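Fri 23 April – Chunhua Feng
2 min read

Tinar exam prep course, progress to Birkett. Quick one, full numbers follow with the invoice.

Enrolled so far: 69. Passed the mock on first try: 15, lower than we wanted. Modules 1 to 8 are live, module 9 (risk and contracts) still with the editor. Discount codes for Terkthorpe staff went out late – my fault, fixed now.

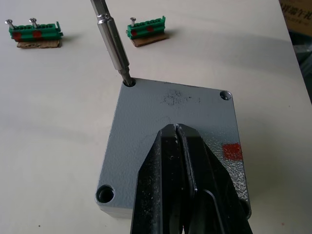
Hrefna Overgaard thinks the mock is too long and wants it split into two sittings before the next intake. Will try it on the Terkthorpe group first.

Budget ok. Need a decison on the November renewal soon.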